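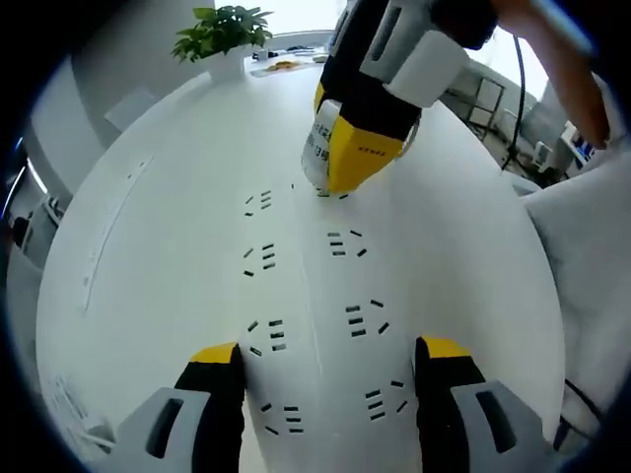 Los nombres de los lugares y quienes los recuerdan
Trabajo de fin de curso, asignatura de Patrimonio Oral

Cuando empecé este trabajo pensaba que recoger topónimos sería cosa de sentarse con un mapa y apuntar, y luego resultó que lo bonito venía siempre después, cuando la conversación se iba por las ramas y aparecía un prado o una fuente que ya no figura en ningún papel. La zona elegida fue el valle de Skurnen, con sus dos aldeas, Skuvano y Grurnevik, donde hice 19 entrevistas entre febrero y abril.

Mi tutora, Nuala Kinsella, me aconsejó dejar hablar sin prisa — y cuánta razón tenía. En total reuní 807 nombres, contando las variantes de pronunciación, que en Grurnevik son muchísimas.

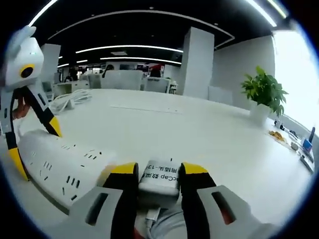
Para ordenar todo ese material usé cuatro grupos: agua, relieve, cultivos y nombres de familia. El último fue el que más quebraderos de cabeza me dio, con casos como el molino de Ó Briain, que unos sitúan junto al río y otros bastante más arriba, camino del monte. He preferido conservar las dos versiones en el fichero, con las palabras de cada informante. Quedan por revisar los nombres de las lindes, que espero completar en junio.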